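Friday, late, tea gone cold

Long one. Up at six for the Gastham bus, which didn't come, so the next one, which did but was full of school bags. Stood all the way. Knee not happy.

Studying the Mandarin again on the ride. 1,456 words on the list now according to the app, though I'd swear I only know 60 of them when anyone speaks to me. Tones still hopeless. Third tone sounds like I'm being sick. Keep at it. Evening class starts again in August and I'm not going in as the worst one a second year running.

Reading is better than speaking, always has been. Can pick out titles at least. Slow going but a proper thrill when one comes clear.
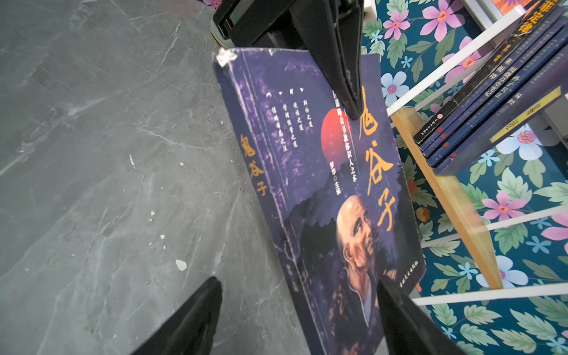 Guiguzi, in orange down the side. Much loved, look at those edges.

Got the first character straight off (ghost!) and the last one. Had to look up the middle. The small lines by the title took me half of lunch and I still only trust the one about speaking.

Lunch was at Clidel, cheese roll, dry. They've put the soup up again. Wrote out a page of characters on the back of the Campbell letter, which I still haven't answred. Must do that Monday. No, tomorrow. Gas bill as well.

Stroke order is the thing I keep skipping and it shows. My "mouth" looks like a potato. 100 goes at it tonight, that's the deal, before any telly.

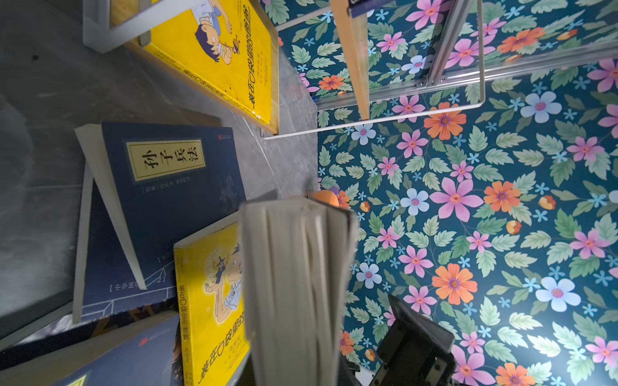 Yellow one is The Dad in the Pocket, more or less. Dark one is Sun Zi, Art of War.

The yellow is more my level I think. Children's story, cartoon boy on the front. Would rather fail at that than fail at war. Asked in the shop at Gastham on the way home and they can order it, two weeks, bit dear. Said I'd think. Have thought. Want it.

Rain from four onwards. Washing still out. Brought it in wetter than it went on the line.
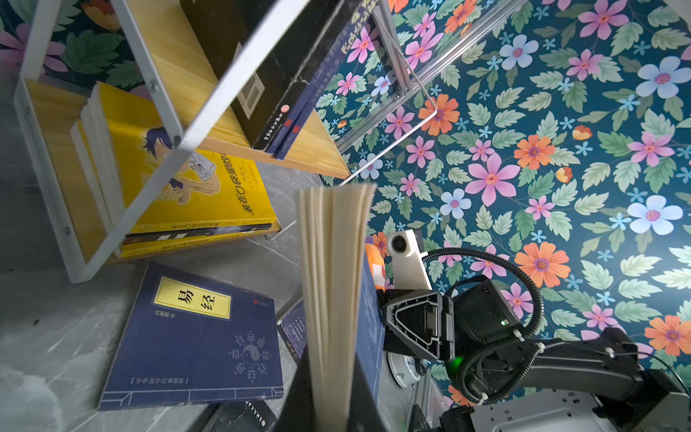 Want that wallpaper for the back bedroom. Teal, all those flowers.

Priced some up on Closto after tea and shut the lid quick. Paint then. Or nothing, and buy the book.

Did 40 potatoes so far. Sixty to go. Pen running out, bed soon, alarm for six agian.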